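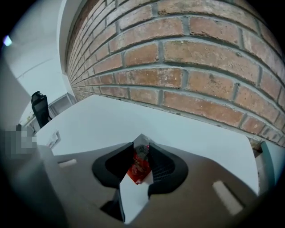

Visit to the Plurnetti tea packing house, 30 April 2024

I went to the open day of Plurnetti because I buy their black tea for many years and I wanted to see how it is packed. The entrance was free, but it was necessary to register before. The tour took 2 hours.

We started in the tasting room. The guide poured three teas from the Thammasiri garden, and we had to say which one was picked in June. I was wrong. The June tea was lighter than I expected, with a little taste of hay.

Then we went to the packing line. It fills about 4000 bags in one hour, and the noise is strong, so we received ear plugs. The old line, made by Tekik, stands still in the corner and is used only for small orders. 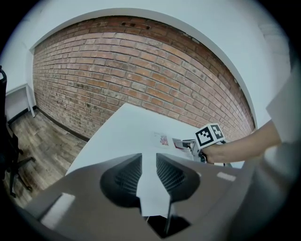 Tea does not like smells, and this was the most interesting part for me. The guide explained that coffee, soap or fresh paint near the sacks can spoil a full delivery. I asked if old walls are also a problem, as the bricks indoors are bare, red and orange with pale grey mortar, and they looked quite weathered in places. She answered that the tea is stored in another part of the house, in closed boxes.

At the end there was a small shop. I bought one tin of the Resis blend, 690 in the price list, and I tried it the next morning with milk.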